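Bin liners that keep sliding down inside round office wastebaskets

Asked in Cleaning and Tidying - Offices and Shared Spaces
Posted August 12, 2025

plumjacket_7

Hello all, long-time reader and very occasional poster. I hope this is the right section, and I apologize in advance because I tend to go on a bit.

I look after the supplies and the general tidiness at a mid-sized office in Illberg (two floors, mostly cubicles, a kitchenette on each). The cleaning company comes in the evenings to vacuum and do the restrooms, but since June the desk-side trash has been ours to handle, and by "ours" I mean mostly mine. I don't mind it at all. It gets me out of my chair and I have a nice chat or two on the way around.

What I do mind is the liners! We have the round kind of wastebasket, dark blue, one to a cubicle, and we use plain black bags that come folded flat. I carry a stack with me, put a couple down on the desk while I work, shake one out and fit it over the rim. It looks perfectly fine when I walk away. Then somebody drops in a banana peel or half a sandwich, the whole bag slithers to the bottom, and the next thing goes down between the plastic and the side of the basket. By the end of the week I'm rinsing out wastebaskets in the janitor's sink, and having a liner was supposed to spare me that.
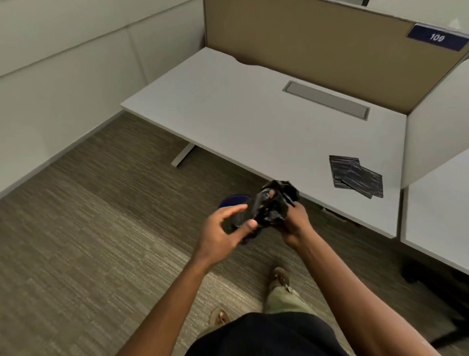
I've tried tying a knot in the slack at one side, which works but looks a bit sad, and it makes the bag miserable to get off again. I've tried big rubber bands too, but they snap or walk off (I suspect people take them for their files). The other thing that bothers me is the air. I push the bag down and it puffs right back up at me like a jellyfish, and I end up with my arm in it to the elbow.

So there are really two things I'd love help with. How do you get a bag to stay put on a round rim without a knot? And how do you get it to sit down properly inside, without the big balloon of air underneath? I should add that I can't order new baskets. The last carton of bags was 384 of them, so I'm going to be using this size for a good long while too. They seem a little large for the baskets, if that matters.

Thank you kindly for reading all this!

brarkon_nights

I cleaned offices for a good many years, first in a big building over in Brarkon and later in a string of small ones, so this is close to my heart and I'll try to be useful before I start telling stories.

Your bags being too large is most of the trouble, I think, but you can work with it. A snug bag grips the rim by itself. A roomy one has nothing holding it, so the weight of the first heavy thing takes it straight down. You have to take up the extra yourself.

The way I was taught goes like this. Open the bag all the way before it goes anywhere near the basket. Really open it - get hold of the top edge with both hands, and give it one good snap downward so it fills with air and the bottom seam comes apart. Folded bags cling to themselves, and if the bottom is still stuck together you'll be pushing at it forever.

Next, squash most of that air back out, loosely, keeping the mouth open between your hands. Lower the bag in and fold the top edge outward over the rim, a good hand's width if you have it. Do the far side first and then the near side. If you start with the near side you'll find yourself leaning over and dragging it off again as you reach across.

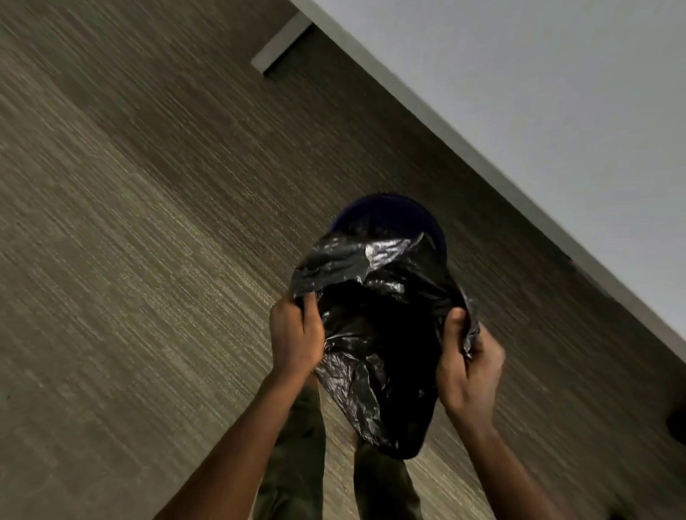 Black bag held open over the round wastebasket, far side of the rim still bare.

Now for the slack. Once the cuff is folded over all the way around, gather the extra at one spot, outside the basket, and give it a twist until the cuff feels tight against the rim. Then tuck the twist up under the cuff. There's no knot, and it comes undone with one finger when you want the bag out. Put the twist on the side that faces the wall or the desk leg and it will look tidy enough for anybody. I did this on every basket in the Brarkon building and I hardly ever had one fall in, except in the mailroom, where they threw away things like broken staplers and I don't think anything would have held.

About the air: it's trapped between the bag and the basket, and once your cuff is tight it has nowhere to go. Before you twist, lift the cuff a little at one side, press the bag down to the bottom with your other hand, and let the air come up past it. Then fold that side back down and do your twist. It takes a few seconds and it's much nicer than wrestling.

One more habit of mine, take it or leave it. I used to leave two or three spare bags folded flat in the bottom of each basket, under the liner. When you pull the full one, the next is right where you need it and you aren't putting your stack down on people's desks. Some folks are particular about their desks. I had one gentleman who laid a sheet of paper out for me to put things on, and I came to find it rather sweet.

Good luck with the rest of that carton!

tidypaws

just buy the right size bags. measure around the rim and halve it, that's the flat width you need, plus a bit. we had the same thing and used up the big ones in the kitchen cans

ahonen_street_office

The twist and tuck above is very good and I'd start there. I'd only add a couple of things from our own place, which is a small accounting office on Ahonen Street with the same sort of round baskets and, from the sound of it, the same sort of puffing.

We had a handyman drill a little hole low down in the side of each one, well under where the liner sits, and it made a world of difference. The air goes out of the hole when you push the bag in, and it helps at the other end too, when you pull out a full bag and it doesn't fight you. Ask whoever owns the baskets first, of course! And if people are in the habit of throwing away half-full coffee cups, maybe think twice, as a leak will find its way to the carpet. We had that happen once, beside the copier, and the stain is still there under a potted fern.

If you don't want to drill anything, try the bags inside out. I know how that sounds. You put your hands inside the bag, hold it upside down over the basket like a hat, pull the edge down over the rim, and then push the middle down into the basket so it turns itself. The cuff is on before anything else happens, so there's no fumbling. The air still has to get out somewhere, so you'll want to lift one side for a moment as the other poster says. My coworker swears by it. I find I'm faster the ordinary way, but I'm also a creature of habit, and she does the upstairs baskets in half the time I take downstairs.

As for the rubber bands, we did find that wide ones meant for trash cans held up better than the office kind. Ours came from a housewares shop in Pleltness, near the bus station, and they've lasted well. They aren't pretty, but they do stay on, and they're much too big for anyone's files.

plumjacket_7

Oh, thank you all so much! I went around this afternoon and tried the twist on my own row, far side first as instructed, and it took me a few goes before I stopped twisting the wrong bit. It does feel a good deal tighter. I'll leave them be for the week and see how they do with the banana people.

The spares in the bottom are a lovely idea and I'm doing that as well. I'll ask about drilling, though I have a feeling I know what they'll say. And tidypaws, you're quite right, I'll measure before I reorder. Would you include the cuff in the length, or only worry about the width?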